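The Cup on the Corner of the Table
In praise of the utensil holder, the hardest-working thing in a small kitchen

5/1/21

I own 15 forks. I know this because I finally emptied the drawer onto the kitchen table last spring, and the forks were the small part of it. Under them were takeout chopsticks still in their paper, a melon baller, three kinds of peeler and a cake server that came with an apartment I left long ago. It took me most of an afternoon to put it all back, and by supper I couldn't find a spoon.

So this is a piece about giving up on the drawer (mostly!) and moving the things you eat with every day into one upright cup that lives on the table. It's an old habit in a great many homes and noodle shops, and I can't believe how long it took me to pick it up.

The idea is simple. Whatever your household uses at nearly every meal goes in the cup. Everything else stays in the drawer, where it can rattle around until company comes. When you set the table, you pull the whole bunch out, lay it down in the middle and let people help themselves, and when the dishes are dry it all goes back in. My neighbors on Oltia Street have done it this way for years, and their table gets set in the time it takes me to find my potholders.

What I love is how well a mixed bunch works. We get taught that flatware should match, with a place for each piece, and for a holiday dinner I'm all for it. But a weeknight table wants chopsticks for the greens, a fork for whoever likes a fork, and a wide white spoon for soup next to a plain metal one for everything else. Put them together on a cheerful cloth and they look wonderful. Nothing has to match anything. 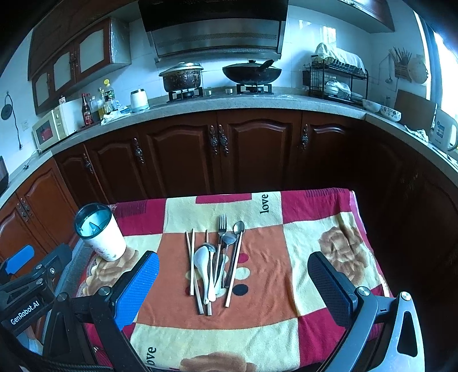
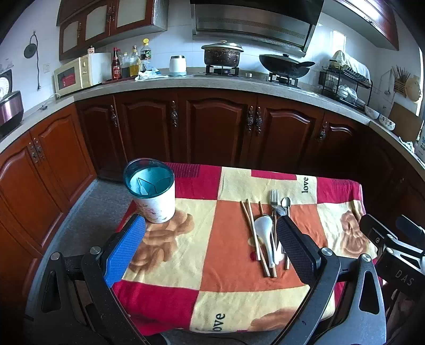 Chopsticks, spoons and a fork out on a patchwork cloth, with the white, teal-rimmed holder close by.

About that holder. The good ones have a divider inside, and if you take one piece of shopping advice from me, make it this one. An undivided cup looks fine in the store. Then you load it, and every chopstick slides to the same side, and the spoons lean on the chopsticks, and when you reach for one thing you get four. A divider gives the long thin pieces their own corner and keeps the spoon bowls from locking together. I like an insert that lifts out, too, for washing.

Which brings me to drips. Flatware goes back into the cup a little damp more often than any of us will admit, and water collects at the bottom. Look for holes in the base with a saucer underneath, or a raised floor. If yours has neither, tip it out every couple of days and give it a proper scrub on the weekend with a bottle brush. Chopsticks need the most care. Wood stays damp longer than metal does, so I stand mine up on a towel overnight before they go in, and I replace any pair that has gone rough or dark at the ends.

Handles up or handles down? I have heard this argued with real heat over dessert. Handles up is cleaner, as your fingers never touch the end that goes in somebody's mouth. Handles down lets you see what you're grabbing. I'm a handles-up person for forks and spoons and I put the chopsticks in with the eating tips up, which I realize makes no sense at all. Table knives go in blade down, always. Sharp knives don't go in the cup, period.

Weight matters more than you'd think. A light plastic cup full of long metal spoons is top-heavy, and a tablecloth makes a soft, slippery floor for it. Mine went over twice in the first week. I moved it in from the edge and took out the two serving spoons, and it has stood up fine since then. A ceramic crock from a shop like Henríquez, down by the old ferry lot, will stay put through anything short of a cat. Mine is a Ramik, 313 grams empty (I put it on the baking scale), and I wouldn't go lighter.

Now the cloth, my favorite part. Once the everyday things live on the table, the table starts to look like somebody's home between meals, and a bold cloth underneath is a joy. Patchwork prints are terrific for this. All those blocks of orange and cream with roses scattered over them will hide a drop of soy sauce until laundry day, and a silver fork shows up beautifully on a big square of plain color. I found mine on the remnant table at the Zirnmont market in May, and it has been through the wash more times than any tablecloth I've owned.

Try it with what you have before you buy anything. A wide jam jar will do, or a heavy mug. Pull out only what you used yesterday, stand it up on the table and leave it for a week. Anything you had to go back to the drawer for belongs in the cup. Anything nobody touched can go back. The melon baller, I'm sorry to say, has not been called up yet.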